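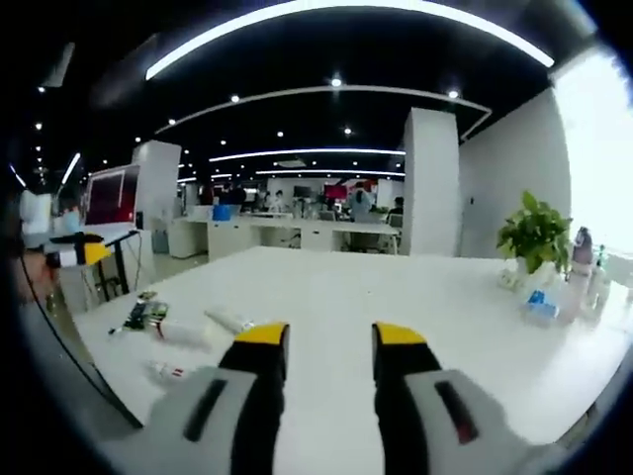

Small items on a white tabletop: circuit board, white tubes, and a bottle with a red-striped label.

Labeling and Logging Small Parts in a Home Workshop

Small parts get lost when the container has no name or when the record of the container is out of date. The method on this page uses a numbered label on each container and one plain spreadsheet. It was written for a shop with 40 drawers and has since been used, without changes to the numbering, on a parts store of 1,401 entries.

What you need

A label printer or a fine permanent marker
Clear tape, if you use the marker
Resealable bags in two sizes
A spreadsheet program
A flat work surface with good light

Step 1. Set the locations first

Number the shelves, then the drawers on each shelf, then the compartments in each drawer. Write the location as three groups separated by periods: 02.11.4 is shelf 2, drawer 11, compartment 4. Use leading zeros for the shelf and drawer. Without them, most spreadsheet programs will sort drawer 11 ahead of drawer 2.

Do not use part names as locations. A drawer marked "Connectors" will hold something else within a year.

Step 2. Create the sheet

Make one row per part type and the following columns: ID, Description, Value or Size, Maker, Location, Quantity, Reorder At, Notes. Format the ID and Location columns as text before entering anything. If they are left as numbers, the program may drop the leading zeros or read the location as a date.

The ID is a plain running number. It carries no meaning and is never reused, even after the part is gone.

Step 3. Sort one batch at a time

Empty one container, sort it, bag it, label it, and enter it before opening the next. Parts with no readable marking go into a bag labeled UNKNOWN with the month. Check that bag in April or whenever you do your yearly cleanup, and throw out what is still unidentified.

Adhesives, fluxes, and other liquids need the date opened in the Notes column. Store them upright and away from bare boards.

Step 4. Print the labels

Each label has two lines: the ID and location on the first, the description on the second. Keep the description under 24 characters. On a Rultitz printer, set the tape margin to narrow or each label will waste nearly its own length in tape. The Flitis label editor can import the sheet directly, but it reads only the first 200 rows — split the file if yours is longer.

Marker on bare plastic rubs off. Cover it with clear tape, or write on paper and tape the paper down.

Step 5. Keep quantities loosely

Exact counts are worth the effort only for expensive parts. For resistors, screws, and similar stock, enter FULL, HALF, or LOW. Filter the column for LOW before placing an order.

Troubleshooting

Duplicate IDs: sort by ID and compare neighboring rows. Keep the older entry and give the other the next free number.

Labels peeling: wipe the surface with alcohol and let it dry before applying. McKinnon drawers have a textured front — put the label on the inner lip.

Import fails in Jatach: save the sheet as CSV with UTF-8 encoding and remove any line breaks from the Notes column.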